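Hand-held gripper, second set of fingers

October 22, 2023

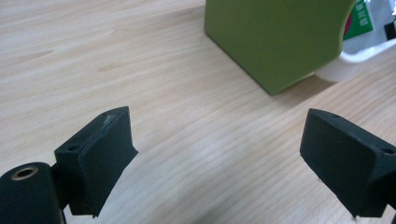 The new fingers over the bench, jaws open.

I have been building this thing on and off since July, mostly at the shared workshop in Hukville and sometimes at home on the kitchen counter. It is a hand-held gripper, the kind you squeeze yourself, with a camera looking down at the fingers. I want to use it to record simple pick and place moves and later play them back on the small arm I have at home.

The first set of fingers was too thin. They bent outward whenever I squeezed anything heavier than a marker, and the tips stopped lining up. I redrew them as solid blocks with an angled top edge and a big flat inner face. They print in 3 hours for the pair on the Lukska, standing on end. Lying flat was faster but the layers split near the screw holes.

The left one already has some pale scuffing along the upper rim near the tip. I don't mind that much, but I will round that corner a little on the next print. A sharp corner also catches on things when I come in from the side.

The screws gave me the most trouble. I had drawn the holes for screws 8 mm long and then bought a bag of the wrong ones from Brovero, so they bottomed out before the head was tight. I cut two down with a hacksaw to check the fit and ordered the right length after that. If you do this, put the screw in before you cut so the threads clean up when you back it out.

Linkage notes, mostly for myself:

Both fingers have to move the same distance or the camera view is useless. Mine were off because one link was printed from an older file. I now write the version number on every part with a paint pen before it leaves the printer table.

Grease on the slides helps, but only a little of it. I used too much in July and it picked up dust from the sander.

Total weight with the camera is 119 grams over what I wanted. Most of that is the handle, which I printed nearly solid. I'll drop the infill and see if it still feels stiff - the trigger pivot is the only spot that needs the extra material.

Next is some kind of soft pad for the inner faces. I have a sheet of thin rubber from the Tuominen surplus store and will try contact cement first. The arm is still waiting on a power supply, so playback will be another post. Print settings for the fingers are 19 percent infill and four walls, same as last time.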